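The Door Cell Gets Its Service

Anyone who has watched the Tawhiri cell this month will know it had developed opinions about where handles are. Kane Kerslake, who has opinions of his own, spent Thursday putting its simulated twin back in order before the real arm was allowed near real joinery again.

He began with the wrist camera, whose offset had been typed in by hand in January and had drifted from the hardware by 7 mm. Close up on a white lever and its many-sided brown rosette, that sort of error matters.

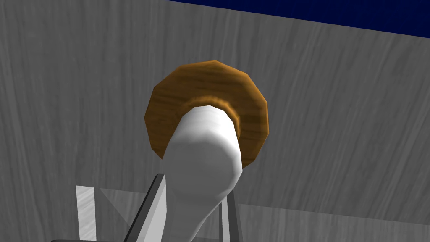 Why not simply recalibrate the real arm and skip the simulation? The real arm charges us for mistakes, and the last one cost a door.

Kane's order of work, for whoever inherits the job:

1. Load the new camera offset and park the open fingers below the lever. Check the view against the saved one, panel moulding included.

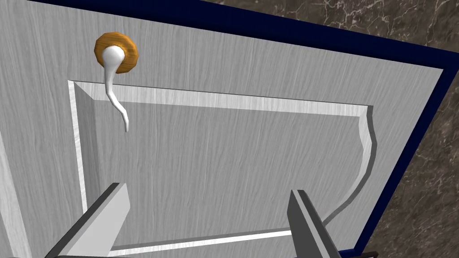 2. Run the open and close cycle 19 times. Trudy Wihongi insists on the odd number and will not be drawn on why.

3. Swing the wrist away from the door, fingers open and holding nothing, and look at something dull. Kane favours the corner by the brown-framed window, where a dark blue wall meets a pale grey one in a good straight line. If the line sits where the model puts it, save and go home. 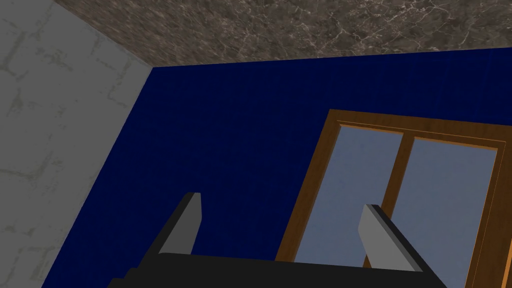 Prirurel Uvercombe | Cell Maintenance Team

The real gripper gets new finger pads next, and the cable at joint 5 is to be re-clipped. Spare pads live in Clem Ngata's drawer. Please sign for them this time.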